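Keep the Good Plates Out

By Soledad Iglesias
11/29/25

My mother had a set of dishes she used 4 times a year. The rest of the time they sat in a cabinet in the hallway, wrapped in newspaper, and we ate off whatever had survived the last move. When she died in May, my sister and I unwrapped them. Two of the bowls had never been used at all, as far as we could tell. The price sticker was still on the bottom of one.

I think this is a bad way to own dishes, and I think most families I know do it.

The usual argument for saving the good set is that it will get broken. Some of it will. I have used my mother's dishes every day for six months and I have lost one saucer and chipped a soup plate. The chipped plate still holds soup. I paid $19 for a replacement saucer from a secondhand shop in Flornside, and it doesn't quite match. I can live with that.

The other argument is that a special meal needs special things. I used to believe this. Then I noticed that the meals I remember best were eggs, rice, toast and soup, eaten at a small table with someone I liked. Those are the meals the color should go to.
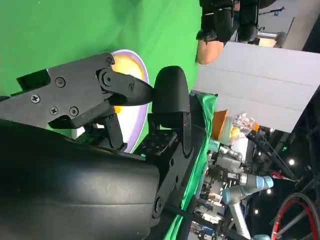

A yellow center, a purple rim and plenty of green cloth.

Color matters more than people admit. White plates are sensible and they go with everything, and after twenty years of them I was tired of looking at them. A bright dish on a bright cloth costs nothing extra to wash. My neighbor Pilar Echeverría thinks my table looks like a children's party. She has a white set from Gallardo and a second white set behind it for company, and she is welcome to both.

I am not telling anyone to go shopping. Most of us have too many plates already. Go to the cabinet, take out the set you are saving, and put it on the shelf you reach for in the morning. Give the old ones away. If there is gold on the edge, wash it by hand and keep it out of the microwave. Otherwise treat it like any other plate.

My sister took the bowls. She peeled off the sticker and had cereal in one the next day.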